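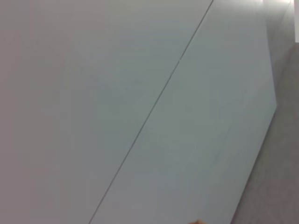

The seam between the two sections. Gray surface, maybe floor, on the right.

Two-piece tabletop, visible seam. Fill it, hide it or live with it?

flatleaf40 wrote:
Okay, table people, I need opinions. I picked up an extending table secondhand in April and it has turned into my whole personality. The top is in two sections that meet along one long line. They sit nicely flush, I can run a fingernail over most of it without catching, but the line itself is dark and it drives me a little nuts. Every time I sit down with coffee my eye goes straight to it.

The other thing is the color. I'd call the whole top a pale gray-blue, except one side looks a bit pinker to me and the other a bit greener. My sister says I'm imagining it. You tell me.

What I want to do is run a bead of color-matched filler down the joint, sand it, and forget it was ever there. I rarely fold the table down. Has anyone done this? I have a tub of Flakley filler from a windowsill job and a free afternoon.

Clultbridge_Carl wrote:
Please don't! That's a joint that's meant to move. Fill it, and the first time somebody leans on one side you'll have a crack down the middle with crumbs of filler falling out of it. I did exactly this on a desk and spent longer digging it out with a toothpick than I did putting it in.

If the line looks dark, clean it first. Pull the halves apart, vacuum, then an old toothbrush with a drop of dish soap. You would not believe what lives in a table seam (mine was mostly toast and glitter).

mrs_oatcake wrote:
I'm with you on the color, flatleaf, I can see it too. The bigger section is a touch warmer. It's small though, and I wouldn't have noticed if you hadn't said anything. Could be one half sat folded away in the dark while the other got the sun for years. Or it could just be the light in your room! Try looking at it in the morning and again after dinner before you go buying paint.

pinboard1438 wrote:
Going to disagree with Carl. If flatleaf never folds it, what's the harm? Screw a couple of flat plates across the joint from underneath so nothing can shift, and then fill it. I did that with my craft table and it's been solid for two years. You do have to sand very lightly and you'll probably end up repainting the whole top, but it sounds like the color bothers you anyway.

Clultbridge_Carl wrote:
"Rarely" isn't never, pinboard. And now we've gone from a thin line to repainting a table.

pinboard1438 wrote:
Repainting a table is a nice weekend, Carl.

Thảo Huỳnh wrote:
I have the Illeck table, which is the same sort of thing, two leaves and a line between them. We've had ours long enough that I've tried everything short of filler. A runner hides it, but then you're forever straightening the runner. What helped most was adjusting the leaf. There were two little screws on the underside of mine, and half a turn on one of them closed the gap up so much that the line went from black to barely there.

One question – is there a little jog in yours? Looks to me like there's a tiny break in the line up toward the far end. If so I'd check whether something's stuck in there or whether there's a chip in the edge.

flatleaf40 wrote:
Ooh, good eye. I had to go put my nose on it, but yes, there's a teeny step there. I can't tell if it's a chip or gunk. I'll pull it apart tonight and look. And Carl, I hear you about the toothbrush.

I do like the runner idea, but I cut fabric on this thing half the week, so it would be on and off all day.

mrs_oatcake wrote:
If you cut fabric on it, then I change my vote and you should keep the line! Free straight edge. I'd be lining up my selvages on it.

Clultbridge_Carl wrote:
See, oatcake gets it.

pinboard1438 wrote:
Oatcake has been bribed. If you do go for paint, get a sample of the Nghiêm satin first and try it on the underside. It dries darker than the lid, at least mine did.

flatleaf40 wrote:
Update: leaf's apart, toothbrush is out, and the gunk is real. Not quite glitter, but there was a pin in there. The step is a chip, very small, and I think I'm going to leave it. I found the screws too, Thảo, but one of them is painted over and I don't want to force it. Anybody know if a hair dryer will soften that enough to get a screwdriver in?

Thảo Huỳnh wrote:
Score around it with a craft knife first, then the hair dryer on low. Go slow, the heads on mine were soft.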